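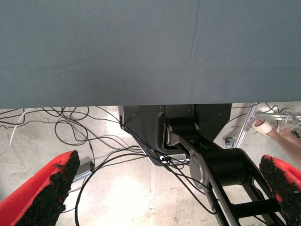

# 配線の「見えない化」、布一枚で片付いたことになるのか 共同作業場プリザーチ

共同作業場「プリザーチ(Prydderch)」を運営するグロルトン(Grolton)は2021年12月25日、場内の作業台63台すべてに布カバーを掛け終えたと発表した。発表文の見出しは「配線ストレスのない床へ」。カバーはホルティス(Holtis)の製品で、台の天面を覆い、縁から布を垂らして足元の配線を目に入りにくくするものだという。

通路に立って眺めるかぎり、場内の印象は確かに変わった。青みがかった灰色の布が並び、以前の雑然とした感じは薄れている。ただ、腰を落として裾の下に目をやると、話は少し違ってくる。床では細い黒のケーブルが輪になって重なり、その間を白いケーブルが一本、斜めに下りている。電源タップかコネクターの箱か、灰色の小さな四角い箱にも黒いケーブルがかぶさったままだ。床の擦れ跡や黒っぽい小さな点もそのまま残っている。

発表文には「配線を整理」という言葉が三回出てくる。何をもって整理と呼ぶのか、定義は書かれていない。

## 導入の経緯

グロルトンによると、利用者から床の配線について苦情が増えたのは6月からだった。足を引っ掛けそうになる、掃除がしにくい、台を動かすときにどの線を抜いてよいのか分からない、という三種類がほとんどを占めたという。

同社は二つの案を比べた。一つは、ブルトデン(Wultden)の配線受けを台の裏側に取り付け、ケーブルを床から上げる案。もう一つが今回のホルティスのカバーだった。採用の理由について発表文は「工期、費用、景観を総合的に判断した」としている。金額は出ていない。問い合わせても「契約上、開示できない」との回答だった。

工期の差については説明があった。配線受けを付けるには台を順番に止めて線をつなぎ直す必要があり、利用者の作業が中断する。カバーは掛けるだけなので、止める台がない。運営側にとって魅力的なのはよく分かる。しかし、先の三種類の苦情のうち、掛けるだけで解決するものがいくつあるだろうか。

足を引っ掛けそうになるという苦情は、線が人の歩く側まで出ていることから生じる。布の裾は床に届かない長さで、線の位置を動かす働きもない。掃除のしにくさは、線が床に寝ている以上、前と同じか、布をめくる手間の分だけ増える。どの線か分からないという問題に至っては、布を掛ける前より見通しが悪くなっているはずだ。

## 「95%が満足」の中身

発表文でもっとも大きく扱われているのは、利用者アンケートの結果である。「95%が満足、またはやや満足」と太字で書かれている。

小さな字の注記によれば、回答者は50人。50人の95%は47.5人になる。人の数が半分になることはないので、無回答を除いたのか、端数を丸めたのか、何らかの処理があったことになる。グロルトンに計算の方法を尋ねたところ、担当部署から「集計はホルティス社に委託した」との返事があり、ホルティスからは締め切りまでに回答がなかった。

設問の立て方にも首をかしげる点がある。記者が入手した調査票には、次の4問しかなかった。

1. 作業場の見た目は以前より良くなりましたか
2. カバーの色は場内に合っていると思いますか
3. 今後もカバーの使用を続けてほしいですか
4. 全体として満足していますか

つまずき、掃除、配線の取り違えを聞く設問はない。苦情のきっかけになった項目を聞かずに得た満足度を、苦情への対策の成果として掲げるのは無理がある。調査票に自由記述欄はあるが、発表文にはその内容が一行も載っていない。

回答を集めた時期も気になる。調査票の配布は、カバーが受付に近い台から順に掛けられていた途中で行われた。まだカバーのない台を使っていた人の答えが交じっているかどうか、注記からは読み取れない。

## 利用者の受け止め

場内で話を聞くと、評価は割れていた。

小型の機材を組み立てているアンデルソン・プラド(Anderson Prado)さんは、カバーそのものには好意的だ。「写真を撮って取引先に送ることがあるので、台の下がごちゃごちゃ写らないのは助かる。色も落ち着いている」。一方で、線をたどる作業は面倒になったという。「抜く線を探すときは布を持ち上げて、片手で押さえながらもう片方の手で探る。前はのぞけば済んだ」

プラドさんは最近、持ち上げた布を洗濯ばさみで留めて作業している。これなら両手が使えるが、布は掛かっていないのと変わらない。

別の利用者は、線の抜き差しが多い人ほど同じことをするだろうと話した。実際、奥の列では裾を天面に折り返した台がいくつも目についた。布が重なって天面が平らにならず、書き物には向かないと嫌がる人もいる。

色についての不満もあった。灰色がかった青は汚れが目立たないと説明されたのに、近くで見ると細かい黒い点が分かるという。布は洗えるのか、誰が洗うのか。発表文には「お手入れ簡単」とあるだけで、洗濯の間隔も担当も示されていない。

## 配線の専門家は

事業所の配線計画を手がけるトゥーネ・アホネン(Tyyne Ahonen)さんに、発表文と調査票を読んでもらった。

「覆うこと自体は悪くありません。順番の問題です」とアホネンさんは言う。先に使っていない線を抜き、残した線に札を付け、長すぎる分をまとめて床から上げる。布を掛けるのはそれからだという。「先に掛けてしまうと、余った線を抜こうという気が起きなくなる。見えないものは後回しになりますから。半年もすると、どこにもつながっていない線が床に残ります」

気をつけたいものとして、アホネンさんは床に直に置かれた電源タップを挙げた。線やほこりが上に重なれば熱がこもりやすくなり、差し込みの緩みにも気づきにくい。布で見えない場所に置くなら、点検の日を決めておくべきだと話す。

グロルトンに点検の予定を聞くと、「日常の清掃の中で確認する」との回答だった。清掃の手順書に裾をめくる項目はあるのか。重ねて尋ねると「手順書は現在、改訂中」とのことだった。改訂の終わる時期は決まっていない。

ブルトデンの配線受けが最善かどうかも、簡単には言えない。アホネンさんによれば、受けを付けただけで中の線を選り分けなければ、絡まりが床から台の裏へ移るだけになる。同社の宣伝にも「取り付けたその日から整然」とあるが、こちらも根拠となる数字は示されていなかった。落選した側の製品が優れているとも、この発表からは判断できない。

## 費用の説明は先送り

利用料への影響も、はっきりしない。グロルトンは「カバー導入を理由とした値上げは予定していない」とする。では別の理由での値上げはあるのかと聞くと、「料金は適宜見直している」という返答だった。

カバーは買い取りではなく貸与の契約で、台数分の料金を払い続ける仕組みだと同社は認めている。洗い替えの布が契約に含まれるかどうかは答えなかった。含まれていないなら、汚れた布をはずしている間、その台の床はまた丸見えになる。

苦情の件数についても数字を求めた。導入の前と後を比べれば、効果は利用者アンケートよりずっと素直に表れる。グロルトンの回答は「苦情は区分して記録していないため、件数の比較はできない」というものだった。区分していないのであれば、6月から増えた苦情の「ほとんど」が三種類だったという冒頭の説明は、何に基づいているのか。この点への答えはまだ届いていない。

## 今後の予定

同社は来年、別の作業場にも同じカバーを広げる方針だ。発表文は今回の結果を「成功事例」と呼んでいる。展開先の配線については、事前に調査するかどうかも含めて検討中という。

プリザーチでは、裾を折り返して使ってよいかどうかの決まりが近く掲示される。運営側は「景観の統一のため、できれば下ろしてほしい」との立場で、利用者の一部は台ごとに選べるよう求めている。使っていない線の撤去については、担当者も時期も示されていない。

記者が発表後に場内を回ったとき、受付の脇には「足元すっきり、実現しました」と書いた札が立っていた。線の持ち主に名札を付けるよう呼びかける掲示は、場内のどこにも見つからなかった。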